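Subject: Re: [chores-and-machines] So can they fold a towel yet or not?

Hello all,

Sorry for the slow reply, August got away from me. I've read the whole thread now, even the bit that wandered off into dishwasher tablets, and I'd like to come back to what Gyula wrote before it went sideways.
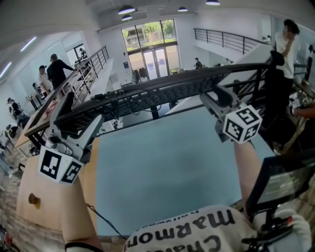 Gyula Bognár wrote:

> I run a small laundry and linen hire place, two washers, a
> big ironer and four of us. Every spring someone sends me a
> film of a pair of mechanical arms folding a tea towel and
> asks when I'll be buying some. So I did my sums. On a busy
> day in Stovau we put 700 flat pieces through. The machine in
> the last film took long enough over one towel for me to
> drink most of a coffee.
>
> I'm not against it! I would love to hand over the fitted
> sheets tomorrow. But I have been hearing "a couple more
> years" for a good long while now and I've stopped planning
> around it. Is there anyone on the list who has stood next to
> one of these things and can tell me what's real? I don't
> mean the sales version.
>
> Also, has anyone a spare belt for an old Warnitz ironer? The
> wide one.

Well, I've stood next to a few, Gyula, so I'll have a go. (No belt, I'm afraid. I had one and gave it away at Easter, you'd have been welcome to it.)

First thing, and it's what I'd have liked to know before I started going to these open days: a good share of what you see in films has a person on the other end of it. Someone has hold of the arms, or is steering a matching pair, and the machine's job is mostly to go where it's put while everything gets written down. Then they do it again, and again, and a few hundred times more, and the recordings get fed to the software in the hope that it picks up the knack. I don't think of that as cheating. I taught my nephew to ice a cake more or less the same way, with my hands over his. But if the film doesn't say whether a person was driving, you should ask, because a person driving tells you the arms are good enough and tells you nothing about the rest.

And the arms are good enough, I think, for plenty of things. That's changed since I first got interested. The grippers close gently, they don't tremble, they can pinch a bit of cloth by the corner. What they still lack is the thing your folders do without looking, where the towel comes out of the basket in a lump and one shake tells you which way is up. I watched a set of arms at Sturkport hunt for a corner for so long that the woman next to me reached out to help it, and had to be asked very politely to step back behind the tape!

I kept notes that day, as I always do, on the back of the programme. They had a board up saying the towel job had been recorded 1,769 times by hand before they let it try by itself. Left alone it got through a small pile of face cloths, all the same size and colour, laid out flat beforehand. Very tidy folding, too, neater than mine. Then a visitor asked if it could do a pillowcase, and they said not this week. I liked them for saying so.

So here's where I've got to, for what it's worth, chore by chore.

Flat things of one size, coming out of a feeder, already spread: yes, and they've been able to for ages, you've got half of that in your ironer already. It doesn't look like a robot so it doesn't get the films.

Flat things in a heap: sometimes, slowly, with somebody nearby. I'd leave it running overnight if I didn't mind what I found in the morning.

Fitted sheets: no. I can't either.

Loading a dishwasher: better than I expected with plates, hopeless with anything nested or greasy. I saw one at the Mahama day that did plates beautifully and then spent ages being defeated by a whisk.

Wiping a table: yes, if you've cleared it. Clearing it is the real chore, as anyone with children knows.

Shop floor stuff, by which I mean putting parts in trays, taking trays off a belt, screwing a lid on: yes, and this is where I'd put money if I had any. The part is the same every time and it turns up in the same spot. My brother-in-law's firm has an arm doing 375 lids an hour and the only complaint is that it's dull company at tea break.

Which brings me back to your 700 pieces. Say you had a machine that did only your hand towels, and say those are 100 of the 700. It could plod along in the corner all afternoon and it wouldn't matter that it was slow, so long as it didn't need minding. That's the figure I'd ask a seller for and it's the one they never seem to have on the leaflet: how many in a row, with no one touching it, before it wants help? If it's a dozen, you've just hired someone to watch a machine. If it's the whole hundred, then I'd want to know the price of spares and who comes out when it sulks.

One more thing and then I'll let you all go. Someone further up (was it the chap with the bakery? I've lost the message) said the teaching part sounded like easy money, just waving your arms about. I had a try at Sturkport, they let a few of us have a turn. It's tiring! You feel clumsy in a way you haven't since you were six. You know perfectly well how to move a cup, and then you have to do it through something else's fingers, and keep to the same pace, and not knock anything, and do it over and over. My shoulders ached until the next evening. I came home with far more respect for whoever does it all day, and for cups.

Gyula, if you do go and see one, take a carrier bag of your own linen, straight out of the dryer and properly tangled. Don't let them swap it for theirs. I'd be very glad to hear what happens, and I expect the others would as well.

Has anybody been to the new place in Mahama since they moved? I heard they'd got on to socks, but I only heard it third hand and I'd want to see the pairs.

All the best from a kitchen full of unfolded washing,

Jo

--
To leave the list, send a blank message with "unsubscribe" in the subject line.
Old messages are kept in the archive, members only.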